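How to Get Household Paperwork Under Control in One Weekend (and Keep It That Way)

By Mitra Yazdani
Updated 2026-02-28

I put off sorting our paperwork for the better part of three years. It lived in a drawer, then in two drawers, and then in a shopping bag that hung off the back of the laundry door and got knocked down whenever anybody went through with a basket. If you have a bag like that, pull up a chair and put the kettle on, because this page is for you.

You won't need anything fancy. A flat surface, something to stand the papers up in, a pen, a few cardboard folders and a good long stretch of time with the radio going. I've written it out for an ordinary household in a rented place, but most of it will suit a small business run from the kitchen as well.

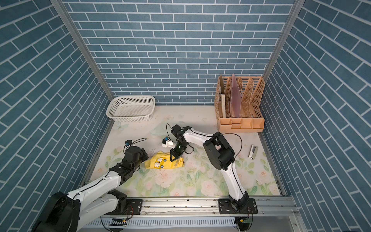
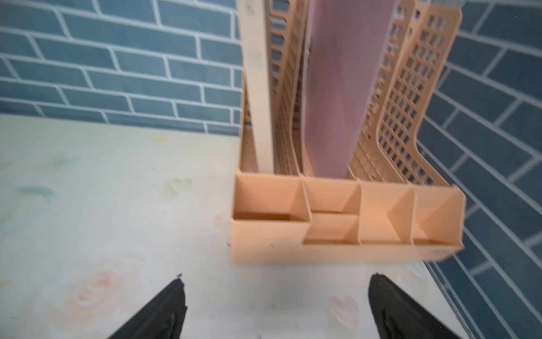
Blue brick-pattern wallpaper in both photos; the peach organizer is in the second.

Step 1. Gather everything first

Go through the whole house and bring every bit of paper to one spot. Check the glovebox, the fruit bowl, the bottom of your work bag, the pocket of your good coat, and the top of the fridge where things go to be forgotten. Don't read anything yet! I know it's tempting, and you'll find a birthday card from your nan and want to sit down with it, but keep walking.

When I finally did mine I was silly enough to count the sheets, and there were 1,420 of them. A good half was junk mail and instruction booklets for things we no longer owned (there were two for a bread maker we gave to my brother).

Step 2. Make four rough piles

Keep these very broad at first. Mine are:

Act on it - bills, forms, anything with a due date
Keep it - records you might be asked for
Sentimental - cards, drawings, letters
Goodbye - recycling or shredding

Give each sheet a few seconds at most. If you find yourself reading a whole letter from the water company, put it in Act on it and pick up the next one. My neighbour Waqas Kazmi did his with a kitchen timer set to go off every twenty minutes, and got up for a stretch each time, and I've copied him ever since. My back is very grateful.

Step 3. Deal with the goodbye pile while you're still keen

Plain junk mail can go straight into the paper recycling. Anything with your account number, your signature or your date of birth should be shredded. If you don't own a shredder, ask around, as plenty of libraries and office supply shops hold a shredding day now and again. Ours is run by the Teltholm library in the first week of December, and I save up a box for it. You can also soak the paper overnight in a bucket and mash it up for the compost, provided it's plain paper and not the glossy sort. The worms don't seem to mind.

Step 4. Sort the keep pile by how often you reach for it

This was the step that changed things for me. I used to sort by subject, very neatly, in a big alphabetical box, and then never file a single thing because the box was on top of the wardrobe. Now I ask how often I'll want it.

Weekly things stay out on the desk, standing upright where I can see the edges. School notices, the roster, the current bills, the appointment letter for the dentist.

Yearly things go in folders on a shelf. Tax papers, car registration, insurance renewals, rent receipts.

Hardly ever things go in a lidded box somewhere dry. Birth certificates, the old lease, qualifications, the papers that came with the dog.

How long you need to hang on to tax records depends on where you live and how you earn your money, so look up the current rule with your tax office or ask your accountant. Please don't go by what your uncle says at Christmas. Mine told me to throw out everything older than a year and he was very sure of himself.

Step 5. Label in words you'd say out loud

I can't stress this enough. My first set of folders had labels like "Correspondence (General)" and I couldn't have told you what was in there. Now they say Car, Doctor, Flat, School, Money In, Money Out. If you share the house with someone, ask them what they'd call it. Joris and I had a long and rather heated chat over whether the vet belongs under Doctor, and the dog now has her own folder.

Write the labels in thick marker and put them at the same height on every folder. Coloured folders are lovely but they're no use if you can't remember what the colours mean, so write the word as well.

Step 6. Pick a landing spot for new paper

New paper comes in every day and it needs somewhere to land. Choose one spot near where you already drop your keys. A tray will do, or an old baking dish, or a magazine file stood on its end. Everything goes in there unopened if need be, and it isn't allowed to settle anywhere else.

Keep a pen, a letter opener and a few stamps beside it. I kept mine in a cupboard on the other side of the room for months and then wondered why the envelopes were piling up!

Step 7. Set a ten-minute date with yourself

Once a week, empty the landing spot. Pay what needs paying, sign what needs signing, and file the rest. Ten minutes is usually plenty, though I'll admit I once let it go for six weeks over summer and had 153 pieces to get through. It took one long evening and a pot of tea, and the house didn't fall down.

A few odds and ends

Receipts on shiny thermal paper fade, sometimes quite quickly. Take a photo or a photocopy of any you need for a warranty, and staple the copy to the original.

Skip the plastic sleeves for everyday papers. They're slippery, they slide about in the folder and they make it twice as thick. Save them for certificates.

For the sentimental pile, I keep one box per person and when it's full we choose. Dad's oldest letter in ours is from 1966, on airmail paper so thin you can read both sides at once, and it has a folder all to itself.

If you'd like to go paperless for some of your bills, do it one company at a time and check that the first emailed bill has really arrived before you stop looking out for the paper one. I missed an electricity bill that way and the late fee still annoys me.

Next month I'll be writing up how I sort the kids' artwork, which is a whole other kettle of fish, so have a think about where yours is hiding in the meantime.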